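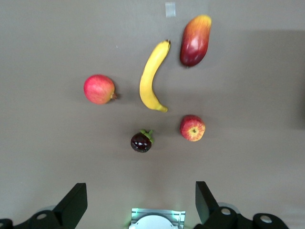

Fruit on a tabletop, with a mango at upper right.

Consumer Telecom, Unit 4: Reading the Discount Phone Plan
Handout prepared by Nuria Workneh
Feb 12, 2019

Read this before the session and bring the sample contract with you. We will go through the contract of a made-up customer on a Drukell prepaid plan, so don't worry if you have never held one of these phones yourself.

1. What is being sold

A prepaid plan sells you minutes, texts and data for a fixed period. Everything else in the leaflet is decoration until you find it in the terms. I say this every term and every term someone writes in their paper that the plan "includes a free phone." Does it? Look at who owns the handset during the first months, what happens if you stop refilling, and whether the phone is locked to the carrier. A phone you can't take to another network is worth less than the same phone unlocked, whatever the box says.

2. The word "unlimited"

Find the footnote. On the sample plan, full speed data ends at 13 gigabytes and the rest of the period runs at a speed the leaflet doesn't name. The terms say "reduced." Reduced to what? You may be able to send a message at that speed, and you may not be able to load a bank page. Until the carrier puts a number on it, treat the plan as a 13 gigabyte plan and compare it with other plans of that size.

Also check whether sharing data with a laptop comes out of the same bucket. Tarirden counts it separately and cuts it off much sooner. You will find this on page three of their terms, under "Additional features."

3. Minutes and how they vanish

The sample plan gives 800 minutes. Students tend to divide by 30 and stop there. Before you do that, answer these from the contract:

Are calls rounded up to the full minute?
Do incoming calls count?
Do calls to voicemail count?
Is the carrier's own help line free from the handset?

Rounding matters most to people who make many short calls. Take someone who makes 416 calls in a period, each lasting 61 seconds. They have talked for just under 423 minutes. With rounding, the carrier bills 832, and the plan is already used up with 32 minutes owing. I don't think many sales clerks would volunteer that.

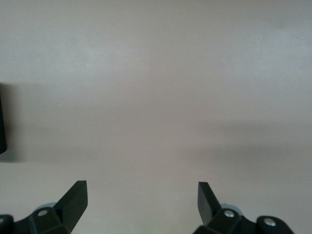

The reply you usually hear is that few customers reach the limit. Maybe so. Ask where the figure comes from and who collected it. In the Bekuno brochure the claim has no source at all, and the one in the Gidey brochure points to the company's own survey with no sample size given. Neither is evidence you can use in a paper.

4. Replacement and repair

Abdelghani Ouali covered handset insurance in Unit 3, so I will keep this short. Read the deductible next to the price of the phone. If the phone sells for $130 and the deductible is most of that, the policy is protecting very little, and you have been paying for it every month. "Like new" in these policies usually means refurbished. Ask what battery condition is promised. In the sample contract nothing is promised.

Note the waiting time too. The contract says a replacement ships "promptly after approval," which puts no limit on approval.

5. Moving your number

You can normally take your number with you when you switch. Keep the old line active until the move is finished, and have the account number and transfer PIN ready. Robel Mamo argued in last year's session that carriers make the PIN hard to find on purpose. I am not convinced it is always on purpose, but you should time yourself looking for it on the Tarirden site and bring the result.

For the session

Work in pairs. Mark every word in the sample contract that sounds like a promise and has no number, date or amount attached. Then rewrite two of those sentences so that a customer could hold the carrier to them.

Reading: the Drukell terms, sections 2 and 5, and Mulugeta Habte's notes on billing periods (in the course folder). Skip his last page, the rates on it are out of date.

Written answers go to Wubit Tufa by the end of February. One page, and please put both names on it.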